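Kitchen > Storage and Drying > Mug Trees and Plate Stands > Questions

Mug trees, plates and small counters: questions we get

Most of what gets written about mug trees is written by people selling mug trees. We sell them too, at the Gandville store and by mail, so read this with that in mind. We have tried to keep the claims small.

Do I need a mug tree at all?

Probably not. If you have a cabinet with a free shelf and you can reach it, the mugs are fine in there. A tree earns its spot when the cabinet is full, when the shelf is too high, or when you use the same few mugs every day and are tired of opening a door for them. People also buy one because it looks nice next to the coffee maker. That is a fair reason, but it won't give you more counter.

Won't the mugs get dusty?

Less than on an open shelf with the mouth up, more than behind a door. A mug used daily never has time to collect dust. The one at the back that came free with something will, and you should ask yourself why it is on the tree.

The box says it holds six. Does it?

It holds six of the mugs in the photo on the box. Straight-sided, narrow, thin handles. Ours at home holds four with any comfort. Wide soup mugs take up the room of two, and anything with a belly will knock against its neighbor. Before buying, hold two of your own mugs side by side by the handles and see how much space they want. If a maker gives a number without giving a mug size, ignore the number.

How do I load it so it doesn't tip?

Opposite sides. First mug on the left, second on the right, and so on up. Put the heaviest ones on the lowest pegs. When you take mugs off, don't clear one whole side and leave the other side full. A square base is a little more forgiving than a small round one, but weight and width matter more than shape, and a light tree with two stoneware mugs on the same side will go over whatever it stands on.

Is bamboo better than other wood?

It is lighter in color and usually cheaper. We have heard it called waterproof, antibacterial and everlasting, and we would not repeat any of that to a customer. Leave a bamboo base in a puddle and it will stain and swell like anything else. Wipe it, let it dry standing up, and put a bit of food-safe mineral oil on it when it starts to look chalky. Don't put it in the dishwasher, even if the label has been brave enough to say you can.

Can I hang wet mugs on it?

You can, and plenty of people do, but a mug tree is a poor drying rack. The mug hangs at an angle and the last of the water sits in the curve of the wall or runs down the post. If you are going to do it, shake the mug out first and put a mat or a folded towel underneath. Better to dry the mugs and then hang them.

One of the pegs is loose. Is it broken?

On most trees the pegs are glued into drilled holes, and the glue goes before the wood does. Pull the peg out, scrape off the old glue, put in a little wood glue, and leave it alone until the next day. Twisting it in harder without glue works for a week. The Windidier two-piece tree has threaded pegs, and those really do just screw back in.

What about a mat under everything?

We were doubtful about mats and have come around part of the way. A plain mat keeps plates from clacking on a hard table and stops a light tree from sliding. Brown hides coffee. It also hides crumbs, so lift it once in a while. Skip the very thick spongy ones under anything tall, which will lean.

My handles don't fit over the pegs.

Measure the inside of the handle at its narrowest point, then measure the peg with the little knob on the end, if it has one. The knob is what catches. Small espresso cup handles almost never fit. Travel mugs are hopeless.

Will hanging a mug by the handle weaken it?

We have been asked this many times and have never seen a sound handle fail from hanging. An already cracked one might. Run a fingernail along both joins, and if it catches on a line that goes through the glaze, retire the mug.

Is the Pakzad rack worth the extra money?

It is item 2113 in our list, and it is a well-made rack. The price difference is mostly finish. If you care about the finish, yes. If you want mugs off the shelf, the plain one does the same thing, and we have told customers so at the register. 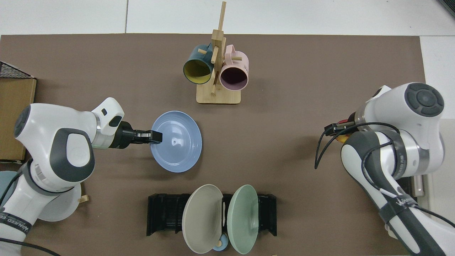 Should plates be stacked flat or stood on edge?

Flat, if they are all the same size and you use them every day. A stack is steady and takes no equipment. On edge makes sense for mixed sizes, when the plate you want is always under three you don't, and for that you need a stand with slots wide enough for the rim. Ringed or ridged plates need wider slots than smooth ones.

Do plates need felt or paper between them?

Everyday plates, no. The unglazed foot of one plate can scratch the glaze of the one below, and on a dark glaze you will see it in time. If that bothers you, use paper towels. The Rernlow felt rounds are fine and cost more than they should.

Do the mugs have to match?

They do not. Matching helps with spacing, as every mug takes the same room, and that is the end of the practical case for it. Mugs in different colors are easier to tell apart when several people drink from them.

How many mugs should a household keep?

We once had a customer with 21 mugs for two people, looking for a bigger tree. We suggested a box for the donation shelf and a smaller tree. Keep what gets used between one wash and the next, plus a couple for guests.

Can I return a tree that wobbles?

Bring it back or mail it back and we will swap it. Try it on a different surface first. A fair share of the wobbly trees we get back in the spring stand perfectly still on our counter, and the customer goes home to look at the table.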